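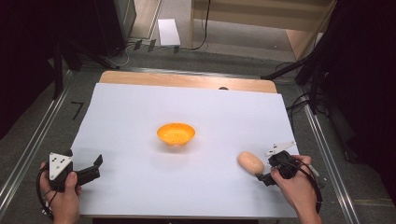 Zhuoran Han asked under my last post whether you can still bake a decent loaf if your tap water is as hard as ours in Stullumdale. Yes. I've been doing it for 10 years. Posts below.

1/ Hard water means more calcium and magnesium. In bread dough that mostly tightens things up. The dough feels firmer at the same hydration, and it can take a little longer to rise. It doesn't ruin anything.

2/ I moved here from Vevard, where the water is very soft. My first loaves in the new kitchen were stiff and a bit dull looking. I blamed the flour. Then I blamed the oven. I bought a new thermometer and the oven was fine.

3/ What fixed it was more water. My basic white loaf is 500 grams of flour. In Vevard I used 300 grams of water. Here I use 325. Same flour, same salt, same yeast.

4/ Add the extra at the start. I tried working it in after kneading and it slid around the bowl for ages before it went in.

5/ Zhenhua Dong wrote that a filter pitcher solves all of this. It helps some. I used one for a year and the difference in the bread was small. The difference in the tea was big. I kept the pitcher for the tea.

6/ Chlorine is a separate thing and people mix the two up. If your water smells like a pool, fill a jug and leave it out overnight. That does nothing for hardness. It also won't do much if your town uses chloramine, so look that up on the utility's website.

7/ Sourdough people: my starter never minded the hard water. It did mind the move, or maybe the colder kitchen. It sulked for two weeks and came back. I fed it once a day and left it on top of the fridge.

8/ Don't use water from a softener that runs on salt if you can avoid it. Most houses have one tap that bypasses the softener, often the one outside or the cold tap in the kitchen. Ask whoever put it in.

9/ Someone asked about bottled water. I did a side by side in September – two loaves, one tap, one bottled, everything else weighed the same. My family picked the tap loaf. My neighbor picked the bottled one. I could not tell them apart with butter on.

10/ Things that made more difference than water, for me: weighing the salt, letting the dough rise until it was ready and not until the clock said so, and waiting an hour before cutting. I still don't always manage the last one.

11/ Zhuoran, for your rolls, I'd go up 10 grams of water at a time and write it down. If the dough starts spreading sideways on the tray, go back one step. Flour changes too, so a new bag may need another look.

12/ Got asked for the roll recipe. 500 flour, 325 water, 10 salt, 7 instant yeast, 30 soft butter. Knead, let it double, shape, let it puff up again, bake at 400 F until brown. Mine take 18 minutes. Brush with milk first if you like them shiny.

13/ Rye is its own subject and I'm not good at it yet. Will post if that changes.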